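Boxing It Up: our packaging project, final report
by Zlata Moroz, with Lauri Leinonen and Heikki Niskanen 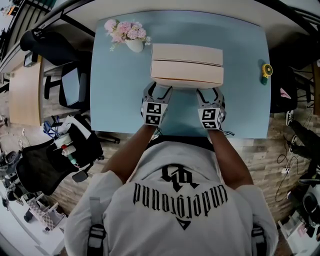

Our project was about plain cardboard boxes and how quickly a small shop could get an order into one and out of the door. Podport, the gift shop we worked with, sends out 600 parcels in December and wanted a box that didn't need fiddling with. We settled on one with two long flaps that meet in a seam across the top, and I'm still very fond of it! Set out on the light blue table it looks quite smart, especially with the pink flowers behind it (I did ask Tuulikki if our packing corner could always look like that – no).

We tried eight box sizes to begin with, which was far too many. Lauri wanted to keep them all, I wanted two, and we argued about it for most of an afternoon. Two won. The wider one suits scarves and books, and the other is for mugs.

If we did it again we'd test the tape much earlier – ours kept lifting at the corners.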